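The Last Tablecloth

Edit Medve had the tablecloth in a paper bag from the shoe shop, and she held the bag against her coat all the way from the tram stop. It was September and already dark at seven. The cloth was 90 years old, or so her aunt had always told her, and it had a wine stain in one corner that was older than Edit.

She had promised to bring it clean to Brastby in the morning. Her aunt would be buried there, beside the husband she did not speak about, and after the burial there would be soup, and the soup must stand on this cloth. It was written in the letter. The letter said very little else.

The laundry on Mészáros Street stayed open until ten. Edit had passed it for years and had never gone in, as she had a machine at home, but the machine at home had died the same week as her aunt. She thought it was a little rude of the machine.

She washed the cloth with cold water and the mild soap. Then she carried it across to the dryers in both arms, as one carries a child who has fallen asleep in the car.

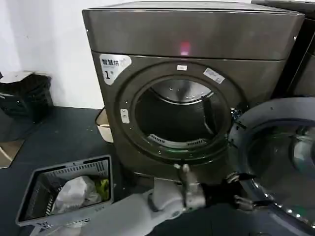 Number one, on Mészáros Street.

"Not too hot," said a man on the bench. "It is linen. It will become small."

He was old and wore a good hat. He had a book open on his knees, but he was not reading it.

"I know it is linen," said Edit.

"Excuse me. My wife had one like this. She was from Brastby, and there they made this border, with the little birds."

Edit looked at the border. She had always believed that they were leaves.

"They are birds?"

"You must turn it. From your side they are leaves. The person who sits across from you has birds." He closed the book. "Takács. Ernő Takács. I am sorry, I talk too much in the evening."

She knew the name. For a moment she did not know from where, and then she did. It was on the back of a photograph in the kitchen drawer, under the string and the candles, in her aunt's small handwriting. Ernő Takács, at the lake. In the photograph a young man was holding a fish and laughing at somebody who was not in it.

She sat down at the other end of the bench. She could have said it at once. It would have been five or six words, and she had them ready in her mouth, but she asked him instead if he still went to Brastby.

"No. The bus is long, and the people I knew are not there. One is there, maybe. We did not finish in a good way." He smiled at his hands. "She kept a very clean house. I broke a glass of wine in it."

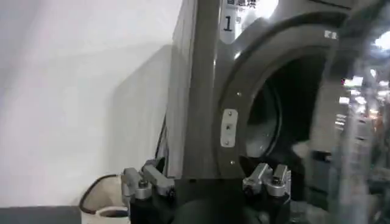
The street door opened and a young woman came in with two bags and a telephone between her ear and her shoulder. She was telling someone called Florian that no, she could not come back for the keys, he must ask Biljana. When she had finished with Florian it was quiet again, and Edit heard that Mr. Takács had begun to hum.

She took the cloth on her knees and found the corner. The stain had stayed, pale brown, in the shape of a pear. She folded the cloth so that this corner was on the top, and turned it toward him.

He looked at it for a long time. He took off the hat.

"When?" he said.

"Last week. It is tomorrow at eleven. The bus goes at 7:50 from the station, and I have the seat beside me free."

He asked if there would be soup. Edit said there would be soup.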